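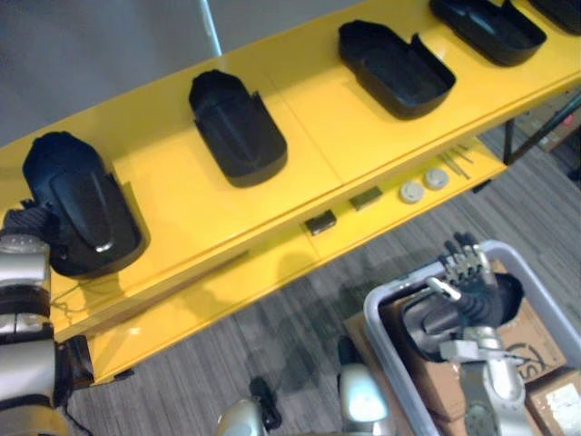
*Two-armed picking at the yellow shelf, black trays above and the gray bin alongside.*

## Mando two-arm station

We built the Mando for the sorting work that leaves people with sore shoulders by lunchtime. It takes molded trays and small parts between shelf and bin, and it's happy to keep a gentle, steady pace – your crew can load, check and step away whenever they like.

At Warkport, Aurelia Preda's packing team has had 2 stations going since September, and what she hears most is that folks go home less tired! Her pickers now rotate through inspection and setup, and all 29 of them kept their jobs, which mattered a great deal to us too.

**Order code:** Kemudix 302
**Operator training:** 7 hours, at your site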